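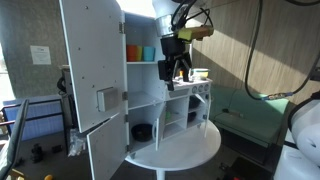 Looking after the arm over the toy kitchen

Our cell at Hitesville consists of one robot arm, one round white table and one toy kitchen with more doors than my flat. The arm practises putting things away. The rest of us practise keeping the arm going. I have been on the looking-after side since March, and this page is for whoever takes over the next roster and wants to know what normal looks like before they start tightening things.

Each note goes with a part of the cell. Most of the jobs are small and none of them are glamorous.

The gripper
Black, two fingers, parked open above the stove counter. Open is how we leave it for the morning check, and open is how it should be when you wipe the inside faces of the fingers. Use the lint-free cloths from the Brerine box. The paper towel from the tea room leaves fluff, and the fluff ends up in places you will later need tweezers for.

The wrist
There's a silver metallic ring where the gripper end meets the rest of the arm. Run a clean fingertip around it with the arm powered down and locked out. If you feel grit, wipe it. If you feel a gap, stop, write it up, and go and find Karlijn Van der Linden, who will already be annoyed about something else.

The cables
Black, looped over the wrist. They are meant to have slack. Every new starter looks at that loop and wants to tidy it, and every new starter gets the same talk about what happens to a tidy cable when a wrist rotates. Jog joint 7 slowly to each end of its travel and watch the loop the whole way. If it snags, re-dress it and jog again.

The yellow-green block
It's mounted on the side of the arm and it looks like something you would do the dishes with. Leave it on. Press it once a week to see that it hasn't shifted, then resist pressing it again, however satisfying that may be.

The doors
Tall one on the upper left, another under it, a small one in the middle below the stovetop and a narrow one off to the far right. All open for inspection, please. The tall door takes the most punishment, being the one with the big grey box of a handle that the arm finds easiest to grab. Check both metal hinges with the short screwdriver. Snug is plenty – this is toy furniture and the screws will happily keep turning forever once you've stripped the hole.

The screw holes
We get asked about these. The small dark holes across the door panels are left from earlier handle positions. Favthorpe sent us the first handle with a drawing, and we have since developed opinions about the drawing. Please don't add to the collection without asking.

The cups
Orange, yellow-green, light blue, left to right on the top shelf. That is the reset order and it matters more than you'd think. The compartment under them stays empty. It's the target space for the shelf routine, and no, it isn't for your keys.

The pots and pans
Black round pot in the lower left, dark round pan in the lower right. Lift them out, wipe the floor of each compartment, put them back where they were. The pot has been on the wrong side twice this year and both times the log blamed calibration.

The stovetop
Four round knobs along the front. Give each a gentle wiggle and note any that come off in your hand. The small white bowl with the green rim lives on the counter. Wipe under it.

The table
Pedestal tables wobble and ours is no exception. Put a hand on the edge and lean a little. Any movement and the kitchen positions need to be taught again, all 14 of them, so it pays to check this one first. I have listed it near the end so you learn that the way I did.

The log
Li runs the sheet. Date, initials, what you touched. Entry 363 reads "fixed it" and nothing else, and we are still wondering. The full round takes 20 minutes if the hinges behave.

Page last updated Friday, November 14, 2025. Spare hinges are in the grey drawer under the printer.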